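**Home Upkeep, handout 2: small tools and where they live**

Welcome back, everybody, and do settle in, as I want to linger a little over baskets before we get to drawers. A tool you use every November deserves a home just as much as one you use daily, and a plain perforated basket is a lovely place to start. Those of you using the Kestia worksheet can fill in part 2 as we go.
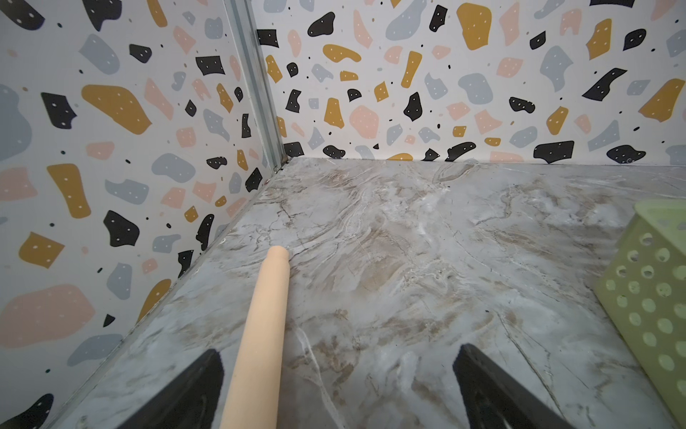
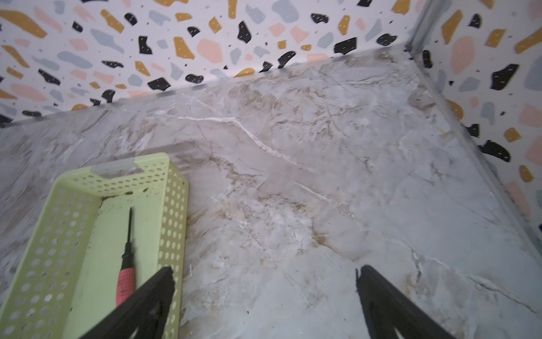
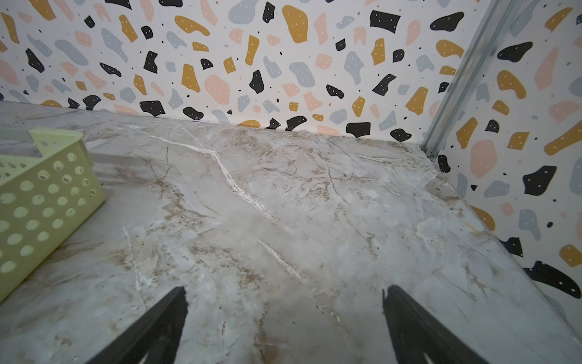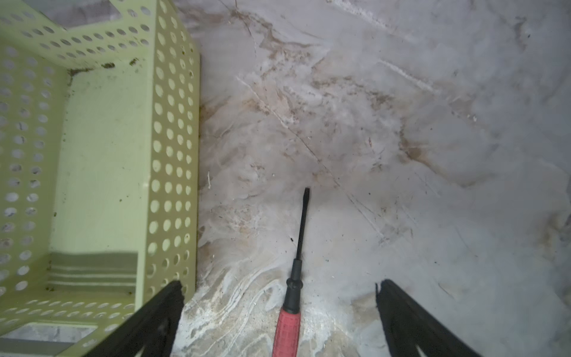 **Which way should a screwdriver go in a basket?**

Lay it lengthwise, with all the handles at the same end, so your hand meets a handle first.

Before next time, please empty one basket at home, brush the grit out of the corners, and jot down what you found in it. Bring your notes along to the Vullik room.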